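4.2 Putting a pen away

The second chore in our set is the smallest one. A pen lies or is held near a mug, and the arm should bring it to the mug and release it there. People do this many times a day without looking. We chose it after the partners at Drumside asked which desk chores a low-cost arm could take over, and Figure 2 gives an impression of the working area.
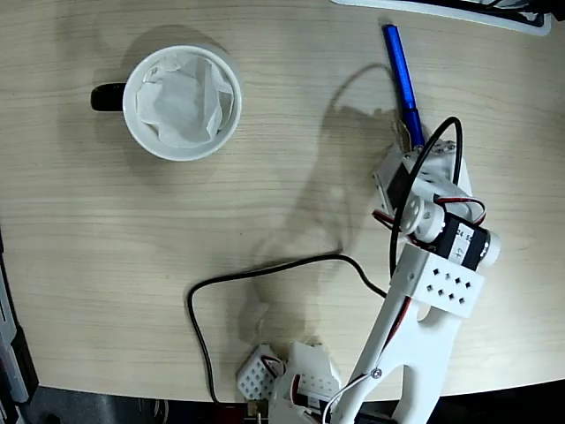
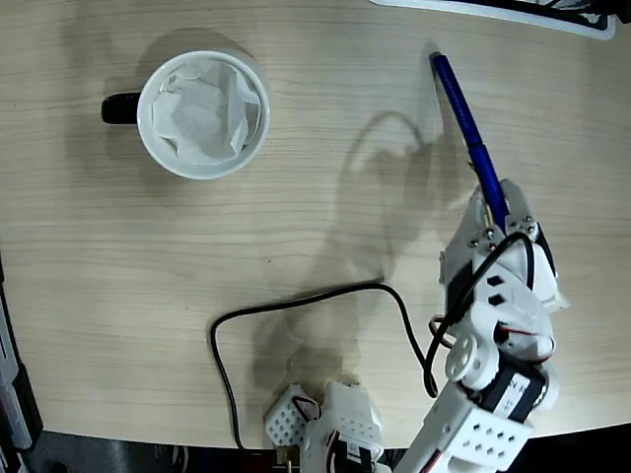 Figure 2. The pen task on the wooden tabletop, with the mug and the blue pen. In the second picture the gripper clamps the pen.

The policy was trained on 530 demonstrations, which were recorded with the Fekeo software, and afterwards tuned for 2,000 steps. We made no change to the arm between the chores. The mug has a crumpled white paper inside, so the free space for the pen is smaller than the rim suggests, and its form is not the same from one mug to the next.

Two kinds of error were seen most often. In the first, the fingers closed too near to one end of the pen, and the pen turned in the grip when it was lifted. In the second, the pen arrived over the mug with a wrong angle and touched the rim – the arm then waited, or tried again from the same side. The method of Biretti, which we used for comparison, showed the second error less often but needed more time for the first grasp.

In the final test the chore was repeated 16 times, and 2 of these runs needed a human hand to finish. This is a good result for a single object on a clear piece of table. It does not yet mean that the machine can tidy a desk. The Shehu test, where pens, keys and paper lie over each other, remains outside our reach, and we return to it in Section 5.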